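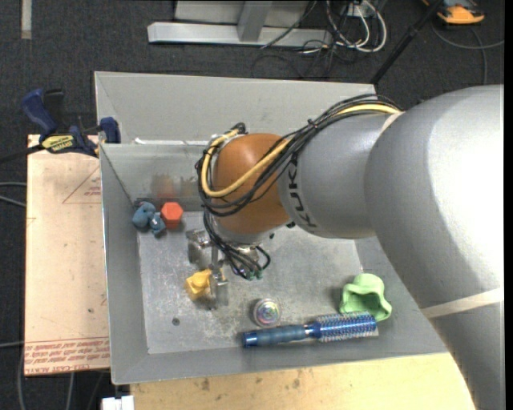

About Wulleo

Wulleo sells secondhand toy pieces, singly and in mixed lots. We buy loose blocks, figures, game parts and small plastic animals, sort them, clean them and send them out again to families, child care centers, speech therapists and people who repair old playsets. Our shop and sorting room are at the back of the Magesa building in Flallodcombe.

How we started

Erasto Simiyu opened the business in 2000 as a repair bench for wooden toys and board games. Customers kept bringing in sets with one or two pieces missing, and he began keeping a shelf of spares. When the shelf turned into a wall of drawers, he stopped taking repairs and sold the pieces instead. Mwangi Makokha joined to run the cleaning side and is now co-owner. He set up the part numbers we still use on every listing.

What comes in

We take toys by the box from house clearances, closing schools and parents who are done with them. Most boxes arrive completely mixed. A typical one has building blocks, play food, puzzle pieces, a few vehicles, marbles, dice and several things that belong to a set we haven't identified yet.

We do not take:
Stuffed toys
Anything with a battery compartment that has leaked
Balloons, slime or modeling clay
Painted toys with flaking paint
Magnets out of their casing

If you bring these in with a box, we will hand them back to you.

Sorting

Each box is emptied in small amounts into plain metal bins. The bins get scratched and look rough after a while, but they rinse out easily and don't hold grit in the corners. The first sort is by type: blocks, figures, vehicles, food, game pieces, other. The second sort is by size and material. Color comes last and only for blocks, because that is how customers ask for them.

There are 54 drawers in the main cabinet. Hexagonal blocks have their own drawer, as do half-round blocks and arches, and all three tend to run low in the fall when the preschools order. Reds and oranges go into one drawer together. Old dyes fade differently, and we gave up trying to draw the line.

Odd shapes go to the "other" bins. These are the pieces that take the most time: a lumpy bit of molded plastic might be a loaf of bread, a duck without its base or the top of a shape sorter. We compare them with our catalog binders, and anything we can't place in 4 weeks goes into a mixed lot.

Cleaning and checking

Hard plastic is washed in warm water with unscented dish soap, rinsed twice and dried on racks overnight. Wood is wiped down and never soaked. Pieces with seams are opened if they can be closed again properly. We check for cracks, sharp edges and loose parts. Small parts are bagged separately and labeled as not suitable for children under three.

Some wear is normal. We sell pieces with light scratches and faded color at the regular price, and pieces with bite marks or pen marks at half price. Both are noted in the listing.

What we sell

Single pieces: search by part number, or send us a photo and the measurements in inches. Please measure the longest side.

Block refills: bags sorted by shape, up to 5 pounds each. You can ask for one color, but we may need to wait until we have enough.

Mixed lots: sold by weight. Contents vary and we don't pick them on request. Art teachers buy most of these.

Gedby Boxes: our lending boxes for child care centers, named for the street the first shop was on. Each box holds a theme such as farm, kitchen or shapes. Centers keep a box for a month and send it back. If a piece goes missing, let us know which one so we can refill the box before it goes out again. There is no charge for up to three lost pieces.

Visiting and dropping off

The shop counter is open in the mornings from 9 until noon. Drop-offs are accepted at the side door until 4 p.m. Please tape boxes shut and write your name and phone number on top. For more than three boxes, call ahead so we can clear some floor space. We pay by weight after the first sort, usually within two weeks.

We close for stocktaking in April. Online orders placed during that month are packed when we reopen, in the order they came in.

Parking is behind the building. The freight elevator is for the upstairs tenants, and our door is the green one to the left of it.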